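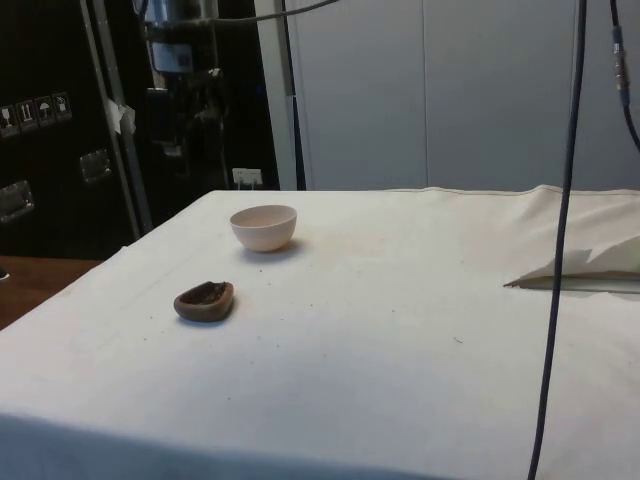 # Village supper club told its washing-up is a business

8/1/22

A supper club that has met in the same village hall for 14 years has been told it may be a restaurant, after the firm now managing the building took an interest in its soup.

The Priedītis Supper Club, named after the couple who started it, serves one hot meal a month to whoever turns up with a bowl. Diners pay what they like into a biscuit tin. There is no menu, no booking system and, according to several regulars, no guarantee of pudding.

Cladano, which took over the running of the hall in April, wrote to the club before Christmas to say that its use of the kitchen "exceeded incidental catering". The letter ran to 33 pages, including a floor plan on which the kitchen was marked as a cloakroom.

Under the new terms, the club would move from the community rate to the commercial one, taking its yearly bill from £300 to £391 per evening. It would also need a named front-of-house manager. The club has pointed out that the front of the house is a porch, and that the porch has been locked for as long as anyone can remember.

Vaida Venckus, who does most of the cooking, said she had read the letter twice and the section on grease traps three times.

"I make barley soup," she said. "Sometimes I make the other soup. I have been asked to describe our concept, and I have put down barley."

The question of washing-up has proved harder to settle. Cladano argues that because members take turns at the sink in exchange for a second helping, they are being paid in kind and ought to appear on a staff rota. The club says a second helping of the other soup could not reasonably be called a wage.

Khoa Mạch, who joined five years ago after coming in to ask for directions, has been put in charge of the reply. He has so far produced a draft of one page, which members have asked him to make longer so that it looks as though they are taking the matter seriously.

"They want a floor plan from us as well," he said. "I've drawn them one. I've put the kitchen in the kitchen."

A spokesman for Cladano said the company valued all hall users and was keen to find "the right tier" for the club. Asked which tiers there were, he said the list was being revised. Asked whether the choir, which has biscuits, might also be catering, he said he would have to look into the choir.

The choir has since asked the club to leave it out of any further letters.

Parish councillors discussed the dispute on Thursday's agenda under "drains", the only item with time left on it, and agreed to ask both sides to meet. Cladano has offered its head office, a drive of nearly two hours. The club has offered the hall, with supper.

Until then the old rate stands, and the January meal will go ahead as normal. Diners should bring their own bowl and spoon and use the side door. Ms Venckus has confirmed it will be barley.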